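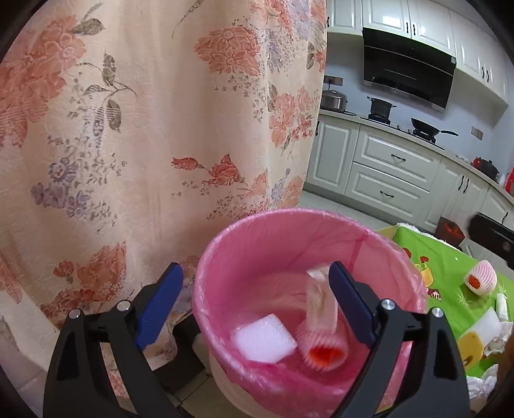
Aba Appiah has read every flyer the town of Darko has mailed out about its new trash fees, and she doesn't buy the numbers.

"They say we'll save money if we throw out less," she says. "I throw out one small bag every two weeks. My bill went up 11 dollars."

The plan, drawn up by a consulting firm called Ornitz, began in September. Households pay by the bag, and the hauler, Kondura, keeps a share of each sale. Appiah, who spent over five years doing billing for a water company, thinks that share is the part worth asking about - and the part the flyers skip.

Ornitz points to Canivton, where it says trash fell in the first year. I asked how much of that ended up in the next town's dumpsters. The firm said it had not looked.

"So how do they know it fell?" Appiah says.

She isn't against paying by the bag. She wants the contract posted where people can read it, and she has asked the town clerk for it twice. The second time, she was told to check the website.

"I checked," she says. "It's the same flyer."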